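4.3 Bin set-up and first pick

This section covers fitting the source bin and running the first pick cycle with the Sostix bin-picking kit. Complete section 4.2 (arm mounting and cable routing) before you begin. Allow one person at the bench and one at the pendant.

CAUTION: Keep the arm in the stopped state during steps 1 to 5. Release the stop only when both people are clear of the bin.

Fitting the bin

1. Place the bin within reach of the arm. A slight tilt is acceptable, provided the bin does not rock when pressed at each corner.

2. Fit a spring clamp to each side of the bin. Check that the clamp handles stay outside the path of the arm and its cables.

Note: Scratches and scuffs on the inner walls do not affect picking. Dents in the floor do – replace a dented bin before calibration.

3. Move the arm by hand to each corner of the bin floor. The cables must follow without pulling tight. If a loop catches on the rim, return to section 4.2 and refit the cable ties.

Calibration

4. On the pendant, open Athumani and select Bin > New. Enter the inside length, width and depth in millimetres.

5. Select Teach Floor and touch the closed gripper to the floor at the 4 points shown on the pendant. Press Store after each point. If the reported error is above 5 mm, repeat the step.

CAUTION: Do not teach points with parts in the bin. The stored floor height will be wrong and the gripper may strike the bin.

First pick

6. Load a small number of blocks by hand, laid flat. Leave a finger's width between most of them. Blocks may lie at any angle, including along a wall, and colours may be mixed.

7. Set the speed to Low and the grip force to 74. Values up to 100 can be entered, but high settings mark soft parts.

8. Release the stop and press Step. The arm lowers the gripper to the chosen block and waits for confirmation. Check that the fingers are beside the block and clear of the walls, then press Confirm.
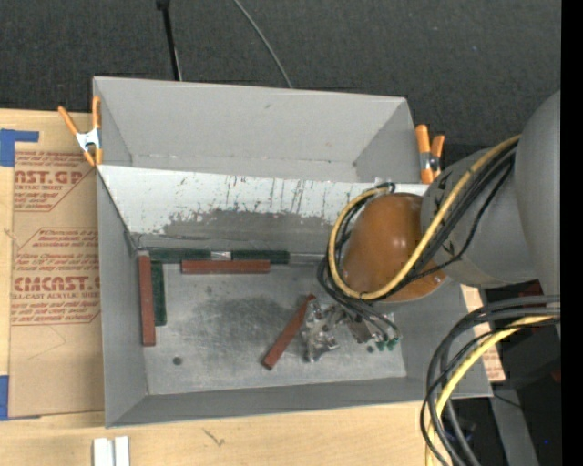 9. Repeat step 8 until the bin is empty. If a block is skipped, move it away from the wall and press Rescan.

10. Save the job under a new name. The default job, Skidudier, is overwritten at each software update.

Faults

E4 – Floor not found. Repeat step 5.
E5 – Cable load high. Stop the arm and check the slack as in step 3.

For faults not listed, contact Wafula Simiyu at Dristetti support and quote the job name.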